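Participants wanted: the small drawer study

Most advice on tidying a desk is written by people who are selling boxes. We have read a lot of it over the past year, and we doubt most of it. A little cabinet with two drawers is supposed to clear your tabletop and save you time in the morning. Maybe it does. Our own guess is that a good share of these cabinets fill up in a week and are never opened again, and that the stuff on top of them spreads just as it did before.

We'd like to find out, and for that we need 40 adults who own too many small things and are willing to let us be nosy about it.

The study is called Motadeo. It is run by Ourania Bakalis and Dong-geon Choo out of the Cairns building, second floor. It is not paid for by anyone who makes furniture. We were offered that kind of money and turned it down, so the budget is thin and you should read the part about pay before you write to us.

What you would do

You come in for two sessions, each lasting 51 minutes. At the first one you sort a handful of household objects on a table, deciding what goes in a drawer, what stays out, and what you would throw away if it were yours. There is no right answer, and we won't hint at one. You can leave a drawer empty. You can put everything in the top one and ignore the other, as plenty of people do at home.
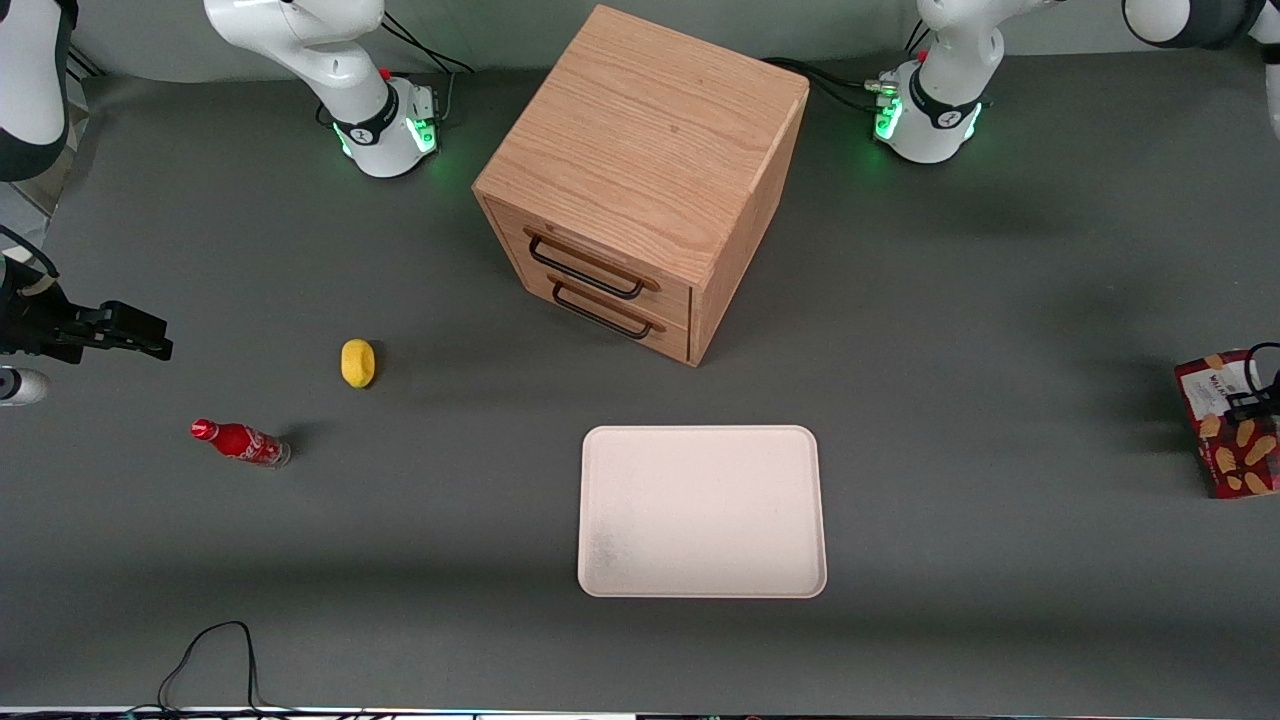 The second session comes 6 weeks later. We ask you to find things, and we ask what you remember of where you put them. Between the two sessions you keep a short log at home of every drawer you open to look for something and don't find it. Be blunt in the log. "Gave up, bought another one" is a perfectly good entry and we expect to see it often.

Who we are looking for

Anyone over 18 who can sit at a table and open a small drawer with a bar handle. Tidy people are welcome, though we will be a little suspicious of how tidy you say you are. Please don't apply if you work as a professional organizer or sell storage for a living. If you took part in the Edel closet survey you may still apply – just tell us, as some of the questions overlap.

Pay

A $40 gift card after the second session. Nothing after the first, sorry. Parking in the Sturano lot is free with a slip from the front desk.

What you won't get

A tidier home, as far as we can promise. We don't coach, and we won't come over and look at your kitchen. If you want the results we will send them to you, including the dull ones.

To apply, write to Dong-geon Choo at the Motadeo desk with your first name, a phone number and the times of day that suit you. Sessions start in February. Mornings fill first.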